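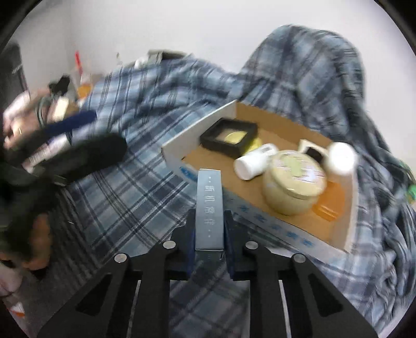
Home Projects Reports Staff Search
Search this site Enter keywords Go

Opening hours and member drop-off at a small gym
February 27, 2024
By Lévesque, Sport and Leisure Management, second year

The aim of this project was to find out why new members at Gonness, a weights gym in Stirkum, stop coming after they join. The gym has 200 members and one training floor. It is open from early morning until late evening on weekdays, with shorter hours at weekends.

Method

I gave a paper questionnaire to 30 members who had joined in the past year. It asked when they trained, how they travelled and whether they had been shown how to use the racks and cable machines. I also used the door entry log, which held 2,000 visits for the period I looked at. Names were removed before I was given it.

Results

Most visits fell in the early evening. New members came at this time more than anyone else, and it was also when the squat racks had a queue. Several people wrote that they did not like asking to share a rack with someone they had never met. Travel was less of a problem than I expected — the bus stops close by and parking is free.

The induction was the other main point. It is offered once, at sign-up, and some members had put it off and then not booked another. Those who had done it came more regularly in the log.

Discussion

The questionnaire only reached people who were still attending, so the views of those who had left are missing. The log also counts a person twice if they go out to the car and come back in.

The nearest other gym, Lollivard, runs 2 beginner sessions a week in the afternoon. Gonness could try the same on its quieter days without buying any equipment. I would also suggest a second induction date for each new member, booked at the desk when they join.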